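Members' Newsletter

Winter visit: an afternoon at the Fleloro robotics workshop in Rorkville

18 Feb 2025

Our winter visit took us to Rorkville, where Fleloro keeps a small workshop on the second floor of the old Yakubu building. Members who came on last year's trip to the packaging plant will remember a long walk behind a yellow line and a lot of noise. This was a much quieter afternoon. We sat on folding chairs, we could hear every word, and the machines did one small job over and over until we had seen it from all sides.

Ghazal Nikzad met us at the street door and took us up in two groups because the elevator is slow. She has run the workshop for four years. Before that she worked on conveyor lines, and she said most of what she knows about robots she learned from fixing the things around them: belts, guards, sensors, cables. Her talk lasted half an hour and had no slides.

Fleloro does trial work for small manufacturers. A company sends in a part that it would like a robot to handle, and the workshop tries to find out if it can be done, how well, and with what kind of gripper. Most of the parts are small and light. Some are soft, some are slippery, and some are so pale or so clear that a camera has trouble finding their edges. Ghazal said the hardest part she has ever been sent was a plain rubber washer, which stuck to the fingers and would not let go. The easiest was a steel bolt.

The job set up for us was a simple one. There is a flat green lid and there is a small white piece, and the arm is asked to take hold of the piece and move it onto the lid. Then a person puts it somewhere else on the mat and the arm is asked again. Omid Dehghan ran this part of the afternoon. He stood by the table with a keyboard on a stool next to him and called out before each try so that we would know when to look up.

The first thing that several of us noticed was the pace. The arm comes down, slows, and seems to wait before the fingers close. Omid said the speed is set low for visitors and for new tasks, and that it can be turned up later once the moves are trusted. Farzad Sadeghi, who worked in machine shops for most of his life, said he liked it better slow. He has seen what happens when a tool comes down fast in the wrong place.

The second thing was the mat. It is dark gray and held to the table with masking tape, and one of our group asked why a workshop with this kind of equipment uses tape. Ghazal said that tape is quick to put down, quick to pull up, and leaves no holes. The mat gets changed when the parts change. For a pale part you want a dark mat, and for a dark part you want the opposite. The tape gets replaced when it begins to lift. They buy it by the case.

The white panels beside the table are there to keep the background plain. Omid told us that a camera will pick up anything behind the work, including a bright shirt, and that plain walls save a good deal of trouble. He then asked those of us in the front row to move our chairs back a little. Two of us had to move our coats as well.

We were given time to ask questions, and there were plenty. I wrote down as many as I could.

Rostam Ghorbani asked how the arm knows where the piece is. Omid said that the cameras give it a view from more than one side, and that a small one rides on the arm itself and looks down at the work. The view from the arm is a strange one when you first see it. The picture is round, the straight edges of things are bent, and the fingers are always in it. He said you get used to it within a day or so.

Mahtab Babaei asked what happens when it misses. Ghazal answered that one. A miss is written down the same as a success, along with where the piece was at the time. For the task we were watching, the workshop had logged 286 tries before our visit. She would not give us a score. She said a score means very little until you know how the piece was placed each time, and that anybody can get a good number by always putting it in the same spot.

Someone at the back asked if the arm could hurt a person. Ghazal said yes, any arm can, and that this is the reason for the stop button on the table and the rule that only one person reaches in at a time. The person reaching in is the person holding the button. She was firm on this and repeated it before we were allowed closer.

Another question was about cables. There are a lot of them, and they run over the table and around the arms. Omid said that cables cause more stopped afternoons than anything else in the room. They catch, they pull loose, they get tired from bending. One cable on this table had been taped down again in a different place that same morning. He said he would like to see a table with no cables on it before he retires — he is thirty-one.

I asked about cost, as I always do. Ghazal said the arm is only part of the bill, and that people who price only the arm are in for a surprise. The gripper, the table, the cameras, the guarding and the hours of setup all have to be paid for. For a very small company she often ends up advising them to wait, or to buy a simpler machine that does one thing. Some of them come back a year later and some do not.

After the questions we were let up to the table in groups of three. Each group had a few minutes. You could stand beside the panels and watch the fingers from close by, or go to the desk and look at the camera views on the monitor. Most people did both. Farzad stayed at the monitor through two groups and had to be asked to give up the stool.

Mahtab was allowed to place the white piece for one try. She put it well away from the lid and set it at an angle on purpose. The arm came down beside it, went back up, and came down a second time. It picked the piece up on the second go, and there was some clapping. On the next try, with the piece placed by Omid, it closed on nothing and had to be sent back to its starting position. There was no clapping for that one, though I thought it was just as useful to see.

We also had a short look at the shelf where the grippers are kept. There are fingers in several lengths and a set with a cloth-like covering for parts that mark easily. Rostam asked if the fingers are made in the building. They are bought in from Broltier and then trimmed and covered on the bench, and a set lasts until the covering wears through. Ghazal had a worn pair to pass around, and they were well worn.

Coffee was in the room across the hall. Several members said they would have liked more time at the table and less in the chairs, and I have passed that on. Ghazal said she would be happy to have us again in May, when a different part will be on the table, and she would split the visit into smaller groups so that everyone gets longer up close. If you would like to be on the list for May, put your name down at the next regular meeting or reply to this newsletter. Those who missed out this time will be offered places first.

A few practical notes for anyone thinking of going. The street entrance is on the side of the building, under the green awning, and the front door is kept locked. Parking is free behind the building but the lot is small, and three of our cars ended up on the street. There is a step at the workshop door. Please wear closed shoes and leave large bags in the coffee room. Photographs are allowed in the workshop but not in the hallway or the other offices.

Our thanks to Ghazal and Omid for giving up the afternoon, and to Farzad for driving the second car both ways. Photographs from the workshop follow.

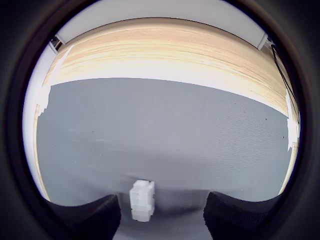
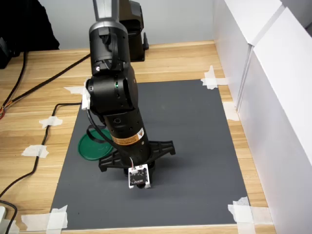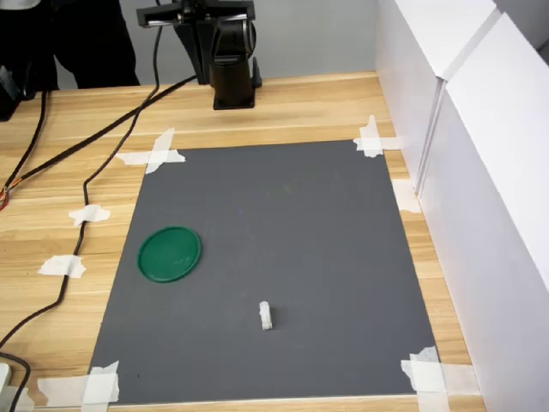
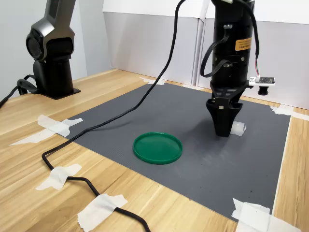
The work table at Fleloro, Rorkville. The first view has the two black fingers with the white piece between them, and the last has both arms and the green lid.

You are receiving this newsletter because you signed up at a meeting or on our website. To stop receiving it, reply with the word "unsubscribe" in the subject line. Our website uses cookies to remember your settings. By continuing to use it you accept our use of cookies.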